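The Pevora Two-Arm Bench Cell: Notes From the Open Day

Tabletop cells / Two-arm / Price on request

I've had the Pevora on our list for months, and a spec sheet only gets me so far, so when Trostbridge announced an open day in February I put my name down the same afternoon. I write most of the equipment pages for Belik (if you've bought a bench or a rail kit from us, you've probably suffered through my prose already) and I like to stand next to a thing before I try to sell it to you.

I got there at 9:30, parked my old Honda between two delivery vans, and was handed a coffee and a sticker with my name spelled wrong. The cell was up and running by the time I'd found the right hall. Lilian Langat was looking after it, and she was very patient with me, considering I asked her how to pronounce Pevora before I'd even said hello.

So, what is it? Two small arms with white links and black joints, both bolted to the same aluminum rail along the front of a table, facing in toward the middle. The whole thing stands inside its own enclosure with white panels. Mine would be plain, I think, but the Trostbridge one is papered all over with cartoon factory machines and I have to say it grew on me! The table had a flowery cloth on it too. Lilian likes to change the cloth between sessions so the arms don't get used to one background, and she has a drawer full of them.

The job for the morning was tabletop handling: everyday objects, a blue plastic bin, two grippers sharing one small space. You'd be surprised how long a group of grown adults will stand and watch that.

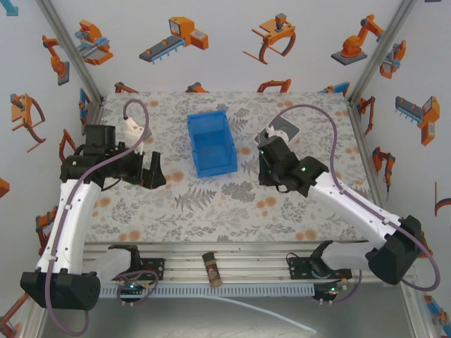

Both arms at the bench, with the blue bin on the cloth. 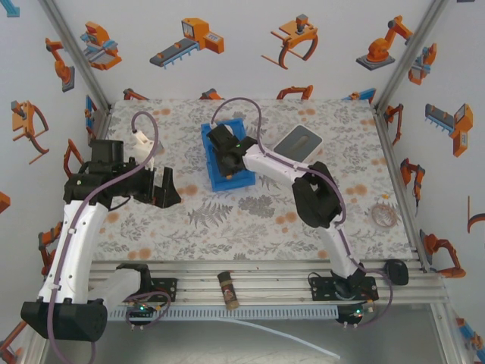
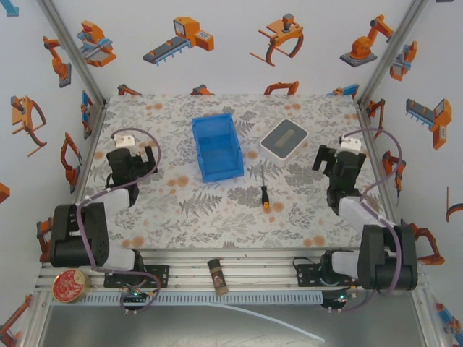 What I wanted to know was how much fuss it would be to live with. The footprint is kind. You need a bench, a power outlet, and enough room at the front to get your own arms in, and you're pretty much there. The model on show is the 2504, and the order code on our side is the same number, so please use it when you write in (we've had people order the single-arm version by mistake and it's a pain for everybody).

Cables were my big worry. On small arms they tend to snag, or they pull loose at the wrist right when you've stopped paying attention. The Pevora's are purple, so at least you can see where they're going, and they run outside the arm in big easy loops. I asked Lilian whether customers complain about the loops. Some do, she told me, mostly for looks, and then the first time they have to swap a cable they stop complaining. A replacement cable set is $179 and we'll keep those in stock.

The control boards are tucked low at the front, under the mounting plates, with little green lights you can check without opening anything up. I liked that. Dust might be a question if your shop is like mine, and I've asked for a cover. Shabani Okoth, who handles the ordering side over there, thinks one could be ready by summer, but he wouldn't promise and so I won't either.

A few things that came up in the crowd, since the same ones will land in my inbox:

Can you run just one arm? Yes. The second one parks and stays out of the way.

Can you move the arms along the rail? You can, with the hex key in the box, but you have to set the positions up again afterward. Plan on 30 minutes the first time.

Is it strong? No! It's for light things. If you need to lift castings, please look at our floor models and don't try to talk me into it.

Does it come with the wallpaper? A man behind me asked this in complete seriousness and the answer is that it's an extra. Plain white is standard.

How loud is it? I could chat next to it without raising my voice, though the hall was busy, so take that for what it's worth. I'd like to hear it in a quiet room.

My one real gripe is the paperwork. The manual I leafed through was thick and the section on setting up the second arm sends you back and forth between two chapters. Lilian said a shorter version is being written, and I've offered to read it for them (I read manuals for fun, ask my wife).

Delivery inside our usual area is included. Outside it, we charge a flat $900 for crating and freight, and that covers the enclosure as well as the arms. The enclosure ships flat and goes together on its corner posts. Two people can do it, one can do it with some swearing.

We'll have a cell of our own on the floor once the first shipment lands. If you want to come and try it with your own parts, call the shop and ask for a Monday, when we're quieter and I can leave you alone with it for a while. Bring the awkward parts, those are the ones I want to see.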